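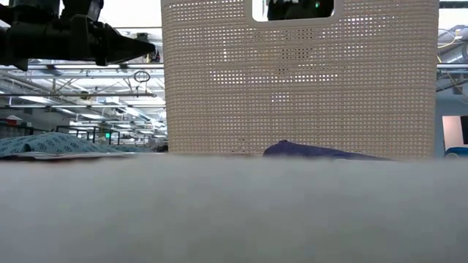 1/ Laundry "hacks", a grumpy thread

Spent July trying the things people swear by online. My washing machine is old, my water is hard and my patience is limited. Short version: most of it is vinegar.

2/ Vinegar instead of softener. Every video says your towels will come out like a hotel's. Mine came out like my towels. I kept it up for 10 washes. The drawer looked cleaner, I'll give it that.

3/ Vinegar AND bicarb together. Please stop. They cancel each other out, it's school chemistry. The fizz looks busy and then you've got slightly salty water.

4/ Cosness laundry strips. 50 in a box, posted through your door, very pleased with themselves. Fine on shirts worn once to sit at a desk. Put a football kit in and you get a football kit back, with the mud in the same places.

5/ Wool dryer balls. The claim is that they cut drying time. I ran the same load of sheets with and without, 3 goes each, kitchen timer on the worktop. Couldn't tell you which was which from the numbers. They do make a racket.

6/ Someone will now say I need more balls. The packet said three. I used three.

7/ Pavorlow scent beads. What are these for? Clothes that are clean don't smell of anything. Clothes that aren't clean smell of that plus "Alpine Dusk". Gave the rest of the tub away.

8/ Washing at 30. Annoyingly, this one's all right. Everyday stuff comes out the same and I've stopped shrinking jumpers. Still doing tea towels and bedding at 60 and I won't be talked out of it.

9/ Half the powder. Also all right! The scoop that comes with Kullar is enormous and I do wonder who that suits. I filled it to the lower line all month and saw no difference, even on the collars.

10/ "Strip washing" in the bath. Yes, the water goes brown. Dark dye will do that too, so I don't know what the brown is meant to prove. Took up my whole Monday evening and my back hurt.

11/ So I'm keeping the cooler wash and the smaller scoop, and both of those mean buying less of something. Make of that what you will. Replies are open but if you sell strips I'm muting you.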